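Mukine rinse tablets, the 100 bag

I have gone through most of a bag of these since May and I like them so much that I have been pressing them on anyone who comes to dinner, so I may as well write it down properly.

The tablets are small, chalky and pale green. They smell of nearly nothing, a bit like a clean swimming pool if you put your nose right in the bag. No wrapper on each one (hooray!), so you drop it in the dispenser and shut the lid. Our water in Rinham is very hard. The kettle furs up, the shower head furs up, and the wine glasses used to come out looking like somebody had breathed on them. With the Baudry powder I was using before, I rewashed glasses by hand every time we had company. I haven't done that once with the Mukine.

Tea stains come off on the normal cycle. Baked-on cheese doesn't, but I've never met a tablet that could do that without a soak first, and I don't hold it against them.

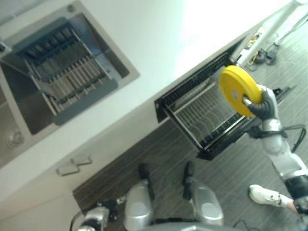
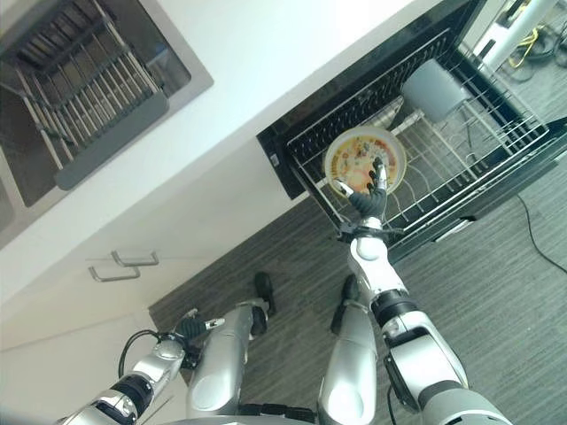
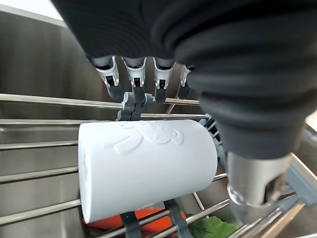
Now for the thing I was most worried about, which was color. My friend Ona Kļaviņa lost the pattern on a whole set of her grandmother's bowls to a harsh powder, and she warned me off anything new until I'd tested it on something I could stand to lose. So I picked out two pieces from the cheap end of the cupboard and ran them through every load for weeks. Strong colors are the real test, a solid yellow plate or one with a printed center in orange, red and green, and if a tablet is going to dull things you'll notice it there long before you see it on white. Mine are as bright as they were in the store. I still wouldn't put anything with gold trim in, and the bag says the same.

The price is good too if you buy big. I got mine at the Selorville market hall, where the stall also has a 1000 bag meant for cafes, and I was sorely tempted until I remembered the size of my pantry. The 100 bag has a zip top that really does seal, even after months of wet fingers.

Two small grumbles. The tablets crumble if you drop the bag, and I found a good spoonful of dust at the bottom of mine (I tip it into the sink drain with hot water and it freshens that up nicely). And the instructions are printed in tiny gray type on shiny plastic, so bring your glasses.

I'd give them 4 stars out of 5, and the missing star is only for the crumbling. I've already bought the next bag, and Ona has asked me to pick one up for her.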